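The log for Cell 4 recorded the fault at run 21, Wednesday morning: RIGHT ARM, GRIP CONFIRMED, NO OBJECT. Jadwiga Kaczorowski read the line twice and opened a ticket under Handow, the sorting contract.

The rule was simple. The controller closed the fingers, read the motor current, and called anything over the threshold a grip. Handow had tuned the threshold on cartons. Wrappers and crushed paper had been added in July, and the number had stayed where it was.

She pulled the stored views and laid them next to the current trace.

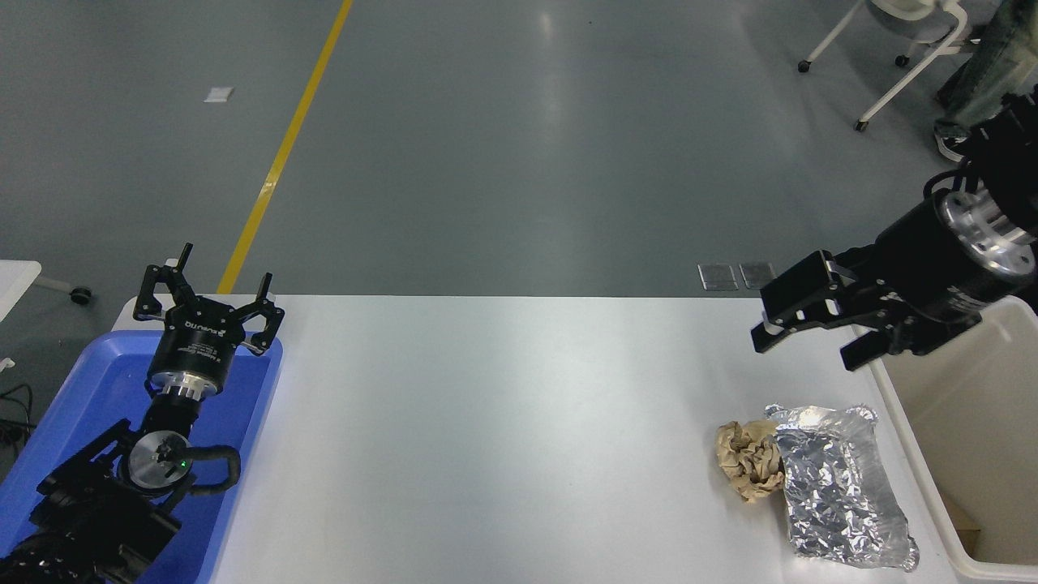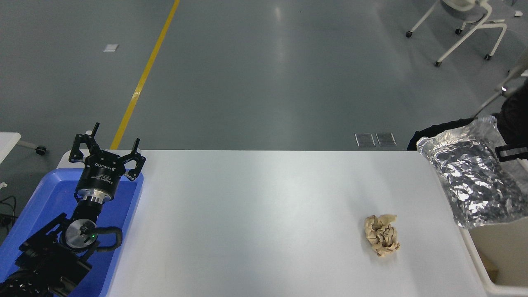
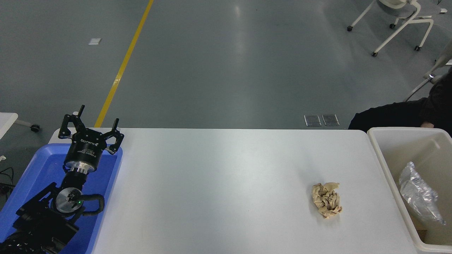 *Cell 4, stored views. Left arm over the blue tray, crumpled paper on the table.*

The trace showed a spike at the close command and then a flat line. The spike was friction in the right gripper's own linkage. It had grown a little each week until it crossed the threshold without help. The controller had been congratulating itself on moving air.

She locked out the right arm, tagged it, and counted cycles since the last service. The limit in the Baudry manual was 2000. The counter had been reset by a software update and said 2.

"Is it safe to run?" the night lead from Hungate asked over the phone.

"Left arm only."

"For how long?"

She looked at the order for a new linkage. It had been waiting for a signature at Plalen since July. She attached the trace to the ticket, changed the priority, and wrote the cell number on the lockout tag in ink.

"Until somebody signs," she said.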